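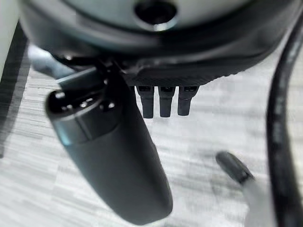
Surface finish, in product design, is the visible and tactile character given to the outside of a manufactured object. It covers gloss, texture and color, and is distinct from the shape of the part and from its dimensional accuracy. A single object often carries more than one finish: a smooth, slightly glossy gray-green plastic shell may have a darker, finely textured band along its lower face. The line between two finishes is called a break, and designers commonly place it at an edge or a change of curvature, where small errors in masking or tooling are harder to see.

Gloss

Gloss is the share of light that a surface reflects in a mirror-like direction. It is measured with a glossmeter, which directs a beam at the sample at a fixed angle and compares the reflected light with that from a polished black glass standard. The general-purpose angle is 60 degrees. Surfaces that read above 70 gloss units at that angle are usually measured again at 20 degrees, where differences between shiny samples are easier to separate. Very flat surfaces are measured at a steeper slant to the surface.

Measured gloss does not always agree with perceived gloss. Dark parts tend to look shinier than pale ones with the same reading, and waviness, often called orange peel, lowers the apparent quality of a coating without changing the reading by much.

Texture

On molded plastic, texture is normally cut into the mold by chemical etching, spark erosion or laser engraving. Deep textures need a larger draft angle, or the part will drag as it leaves the mold. On turned metal parts, a raised pattern may be formed by knurling, in which hardened wheels are pressed against the rotating work. Fine textures hide scratches and sink marks but hold dirt, and are avoided on goods that must be wiped clean.

Color and contrast

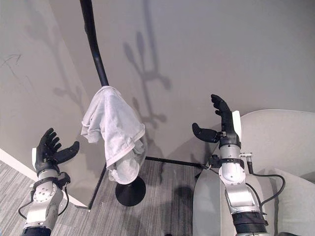 Black coat stand with a white cloth towel draped over it.

Color matching between unlike materials is a long-standing difficulty. Cloth, paint and molded plastic may match under daylight and differ under a lamp, an effect known as metamerism. Buyers therefore specify the light source along with the color sample. White goods are compared by whiteness and tint as well as by lightness.

Specification

Finishes are called out on drawings by a code that refers to a master plaque kept by the buyer. The Gatier series, drawn up by Ubaldo Cirillo for the housewares maker Vavon, divided molded finishes into gloss, satin and grained groups. A later revision by Maksym Nechyporuk added limits for wear — parts were to keep 90 percent of their starting gloss after a set number of rubs with a dry cloth. The grained group was exempt from this limit.

See also: Burnishing; Enamel; Powder coating; Varnish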